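4.2 Building the hand-held grippers in a shared workshop

Most of the papers we learned from describe their hardware in a paragraph and then move on to the policy, and we quite understand why, but the people we most hope will read this section are those who have a corner of a shed or a bench in a shared workshop and would like to know what the making was like. So we have allowed ourselves a little more room than is usual, and the reader who is only after the learning results may safely skip to Section 5.

The grippers were made over one winter in the members' workshop at Kilstead, where we had the use of a bench, two printers of rather different temperaments and a cupboard that locked. Everything had to be put away at the end of each session, and this shaped the design more than any principle did. A gripper that needs an hour of setting up is no use to a person who has an evening. The first pair could be taken apart into so many pieces that we spent a good part of every Monday looking for the small ones, and the second pair, which we call the Henstead pair after the street where one of us finally sat down and redrew them at a kitchen table, comes out of its box whole.

Each gripper is held in the hand and has two curved fingers that close on one another. We tried straight fingers first. They were easier to print and they held boxes, tins and books very nicely, but anything round would creep forward as the fingers closed and then pop out of the end, sometimes with surprising force. The curve was drawn by eye, by closing a hand round a good many objects from the kitchen and copying what the fingertips did, and we make no claim that it is the best curve to be had. It took 19 printed fingers to arrive at it. The early ones cracked along the layers near the root, and the cure was simply to lay the part on its side on the print bed, so that the layers ran along the finger instead of across it.

The position of each gripper is recovered from printed square markers. We had hoped to manage with one flat panel on each hand, and with both hands held politely in front of the wearer this works well enough. People do not hold their hands politely, however. They turn the wrist to get under a thing, or they reach over to the far side of the table, and a flat panel seen nearly edge-on gives a position that wanders. On one gripper we therefore changed the panel for a block with a marker on more than one face (Figure 3), and kept the flat panel on the other so that the two could be compared in the same recordings. The block is a little heavier and it does knock against things – cups in particular – until the wearer has learned its size.

We printed the markers on ordinary paper to begin with, glued down, and this was a false economy. The paper lifted at the corners when the workshop was damp, which in February it always is, and a marker with a raised corner is worse than no marker, because the position it gives looks perfectly sensible and is wrong. The later ones are on matt adhesive sheet, rubbed down hard with the back of a spoon. Gloss sheet should be avoided, as the ceiling lights put a white streak right across it.

The view from the wearer's head is a very wide one. Straight things near the edge come out bent, and the markers are bent with them, so the lens had to be calibrated with some care before any of the hand positions could be trusted. We did this with a chequered board fixed to a drawing board, taking 60 views of it at different distances and angles. One of these was thrown out for being blurred, and the remaining 59 were used for the fit. We would advise anyone repeating this to carry the board well into the corners of the view, where it feels silly to be holding it, as that is where the early fits were poorest. The method of fitting is the one set out in the Karagiannis notes that went round with the original plans, with no change beyond the larger number of views.

For the trials themselves the wearer sits down at a square table and works through short handling tasks with household things, fruit being the favourite. Fruit is cheap, it varies from one piece to the next in a way that printed test objects never do, and it shows bruises, so that a grip which was too hard can be found out afterwards. Sitting down was a late decision. Standing wearers swayed and stepped about far more than we had expected, and after a long session they were tired in the shoulders and the recordings showed it. Once seated, with the forearms free and the table close, they kept a steadier view and were a good deal more cheerful.

The second group to build the grippers did so at Ernalmont from our drawings, without any help from us, and we are grateful to them for finding the mistakes in the parts list. They needed longer screws at the finger pivots than we had written down, and they very sensibly asked why the two halves of the handle were held with 3 different sizes of fastener. We had no good answer. The corrected drawings use a single size throughout.

Figure 3. The two grippers in use at the table, with the flat marker panel on the left hand and the marker block on the right, which is holding an apple. 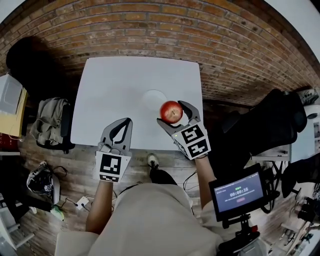

Albertina Salgado wrote, on reading a draft of this section, that she would have kept the flat panels on both hands and put the effort into a lighter handle, as her own wrists had given out long before the markers did, and she asked that the weight of each finished gripper be printed beside the parts list in the next version.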